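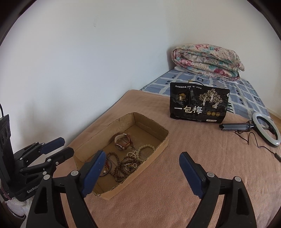

Long-term renters should be allowed to paint. Put that in the lease, put it in the city code, I don't care where, just write it down somewhere a landlord has to read it. I have rented for most of my adult life and in that time I have lived inside every shade of nothing. Bluish white on one side of the bed, beige white on the other, two walls meeting in a corner and neither of them chosen by anyone who sleeps there. Meanwhile the quilt is doing all the work. Pink flowers, magenta flowers, teal leaves – the only thing in that corner with an opinion, unless you count the blue sheet under it.

My lease, for the record, is 30 pages. Page 11 says walls are to be "maintained in neutral condition." Neutral to who? I asked the management company, Eswood, and got back a form. The form wanted a $400 deposit, nonrefundable, per room, plus a color "from the approved range." The approved range was four whites. One of them was called Oat.

So you'd pay $400 to go from white to Oat.

I know the argument from the other side. Renata Czarnecka owns the duplex on my old street, rents out the top half, and she's told me more than once that I'd feel different if I'd had to cover somebody's purple. Fair. She did have a purple. Two coats of primer and a weekend, and her back hurt until Tuesd – well, for days. But she also told me what the paint cost her, and it was $83. Eighty-three dollars! Her tenant had been there six years. Six years of rent on time and the big grievance is $83 and a sore back.

And most places get repainted between tenants anyway. That's the part that makes me nuts. I've moved out of five apartments and every one of them was getting a fresh coat whether I'd left a mark or not. Some of them charged me for it. The place on Meléndez took $500 out of my deposit for "wall restoration" and I had not put up so much as a calender. If you're going to bill me for the paint, let me have had the paint.

People say it's only a wall, buy a rug. I've bought the rug. I've bought lamps, I've bought the peel-and-stick stuff (falls off in February when the heat's been running, every time). You end up with a home made entirely out of things you can carry to a truck. Maybe that suits some folks. My neighbor Yolotzin Camacho likes it, she says white walls let her think. Great, nobody would make her change them.

What I'd want is pretty small. Stay a year, you get to paint. Any color. Landlord can ask you to prime it back when you go, or keep a fixed amount out of the deposit, the real cost with a receipt. No form, no range, no Oat. If you leave it and the next person likes it, you owe nothing.

There's a bigger thing under this, about who a place is for. A lot of us are going to rent until we're old. Not between houses, not saving up, just renting, that's the life. The rules still act like we're hotel guests who forgot to check out. Can't paint, can't put a nail in, can't swap the awful ceiling light. Then the same companies complain that tenants don't take care of the units. You take care of what you had a hand in. I did one closet in my last apartment, inside only, dark green, never told a soul, and I kept that closet spotless for three years.

Anyway the city is looking at the standard lease again this winter and will take written comments. Mine's already in. I asked for green.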